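Living Well > Reviews > Mobility and Daily Aids

Bevov folding rollator: a review after a long summer of use

I have wanted to write this one up for ages. My old walking frame did its job for years, but I never liked it, and I certainly never looked forward to taking it anywhere. The Bevov is different. I take it out when I don't need to go anywhere at all!

A bit about me, so you can judge whether my experience is any use to you. I have rheumatoid arthritis, mostly in my hands, knees and feet, and I get tired quickly. On a good day I can manage indoors with the furniture for company. Outside I need something to lean on and, quite often, something to sit on. My grip is poor, and poorer in the mornings, so brakes matter to me more than anything else on a rollator.

The brakes on this one are lovely. You squeeze a loop towards you to slow down and push it away from you to lock, and both movements can be done with the flat of the hand or even the wrist. I tried the Arruda in the shop on the same afternoon and had to use two hands on each lever to park it, which rather put me off (a shame, it was a very handsome green). Shahla Esfahani, my occupational therapist, had warned me to test the parking brake at the end of the day and not when I was fresh. Very good advice, and I pass it on.

Handles next. They are wide and slightly flattened, with a soft covering that hasn't gone sticky in the heat. Height is set with a push button and a row of holes, and there are plenty of them. I'm short, my sister is tall, and we both found a setting that let us stand up straight. Changing it does need a firm thumb. I get someone else to do it.

The seat is a padded strip with a curved backrest. I can sit on it for 15 minutes quite happily, which covers most bus stops and every queue at the chemist. After that I start to feel the crossbar. You must lock both sides before you sit down, every time, even on the flat.

Folding is where I was really won over. There's a strap in the middle of the seat, you pull it up, and the whole thing closes sideways and stays standing. No catch to fiddle with. It goes behind my front door or across the back seat of the car without anybody having to take a wheel off. Lifting it in is another matter. It isn't heavy for what it is, but it is still an awkward shape, and on a bad day I ask for help.

The wheels are bigger than on my old frame and you feel the benefit straight away on rough pavements. Kerbs are still kerbs. There is a little foot lever at the back which you tread on to tip the front up, and once I'd had some practice with Haf Morris from our walking group standing by, I stopped dreading them. Gravel is hard work and long wet grass is worse.

Now the grumbles. The bag under the seat is held on with press studs, and press studs and arthritic fingers do not get along. I swapped mine for an Indine clip-on bag, which opens with a big loop zip and holds a library book, a cardigan and a pint of milk. The bell is feeble. The instructions are printed in tiny grey type, and for a product like this somebody ought to have thought harder about that.

I bought mine from the mobility shop in Clelton for 90 pounds in the sale. They let me walk up and down outside with it as long as I liked and adjusted it while I waited. If you have a shop within reach, do go in person – handles that feel fine for a moment can feel quite different after a proper walk.

Would I buy it again? Yes, tomorrow. I go out more and I stop when I want to, on my own seat. I did about 600 steps before breakfast this morning and came home pleased with myself.

Best for: weak grip, regular outings, small cars.
Less good for: gravel paths, anyone who needs to carry a lot.

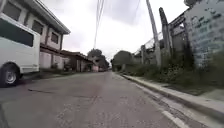 Can the backrest be taken off?
It lifts out of its two sockets once you press the buttons at the sides, and the rollator folds the same way with or without it.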